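Reverberation in a small office, measured badly and then less badly

I have been meaning to write up the acoustics of our rented office since January. The complaint was simple: people on the far end of our calls could not make out consonants. Menaka Siddiqui, who sits nearest the door, had taken to making her calls from the stairwell, where the echo is worse but at least expected.

The usual number for this problem is RT60, the time it takes a sound to decay by 60 dB. In a small room you rarely have 60 dB of clean range above the background noise, so you measure a shorter stretch of the decay and extrapolate. T20 uses the portion from -5 to -25 dB and multiplies the time by three. That is what I used throughout.

First attempt: balloons. A balloon burst has plenty of energy in the mids and very little below 250 Hz, and no two are alike. I got decay times that differed by a third between pops in the same position. I threw those out.

Second attempt: a swept sine from 50 Hz to 16 kHz, played through a borrowed Brudine monitor and deconvolved afterward. This was much better. Repeats at one position agreed to within 20 milliseconds in every octave band from 500 Hz up. Below that the room has too few modes for a decay time to mean much, and I will leave it alone.

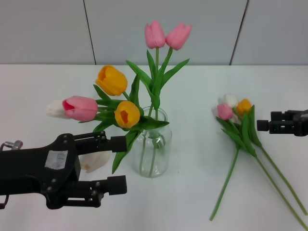
Tulips, pink, artificial.

The bare-room result in the 1 kHz band was 657 ms. For speech in a room this size I would want something under 500. The 2 kHz band was slightly worse, which matches the complaint, as that is where a lot of consonant energy sits.

Sabine's formula says decay time is proportional to volume divided by total absorption. We can't change the volume, so absorption it is. Hubert Jakubowski wanted to put foam on every wall. Thin foam does a good job above 2 kHz and almost nothing below 500 Hz, so you end up with a room that sounds dull and boomy together. I argued for fewer, thicker panels – mineral wool, 100 mm, with a 50 mm air gap behind – and won, mostly by offering to do the work.

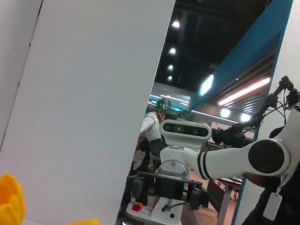 Page last changed: Tuesday, May 13, 2025

With six panels up, T20 at 1 kHz came down to 410 ms. The 500 Hz band improved by a similar proportion. There is still a flutter echo between two parallel walls if you clap while standing midway between them, and moving one panel to ear height on one side reduced it but did not remove it.

Two corrections to the earlier version of this post. I had the air gap as 40 mm, and I credited the monitor to Feng-yi Lu when it was Helju Paulauskas who lent it. The sweep files are 190 MB in total. Write to me if you want them, and say which sample rate.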